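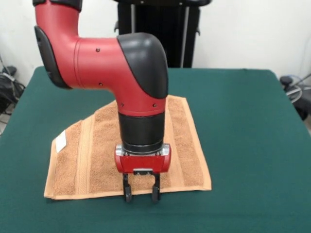
3.2 Materials and table setup

The towel set was made up of terry towels in several weights, bought in two batches from Lavance and Sisay. We chose terry because it is the cloth most households fold every week, and because its looped pile makes edges and corners harder to find than on flat weaves. Each towel was washed and dried 12 times before use. New towels hold their store creases and fold differently from towels that have been in a closet for a year.

All folding was done on a table covered with a dark green cloth. An orange-tan towel was used for the edge trials (Figure 1). Against green, the hem stays easy to pick out even where the pile is crushed.

Figure 1. Orange-tan terry towel on the covered table.

At the start of a trial the towel was laid out with one edge near the front of the table. Small wrinkles were left in place. Larger folds were smoothed by hand, and the cloth underneath was pulled tight again if it had shifted.

Towels were grouped by how limp they were, using the drape test described in Section 2. The full set held 44 towels. Of these, 2 were dropped after the pile began to shed along the hem. The remaining towels gave 2922 usable folds, which are broken down by weight and starting edge in Table 4.

Between sessions the towels were stored flat on open shelves. Stacks left under a load kept a center crease for up to 12 hours, and we did not use those towels again until the crease had relaxed.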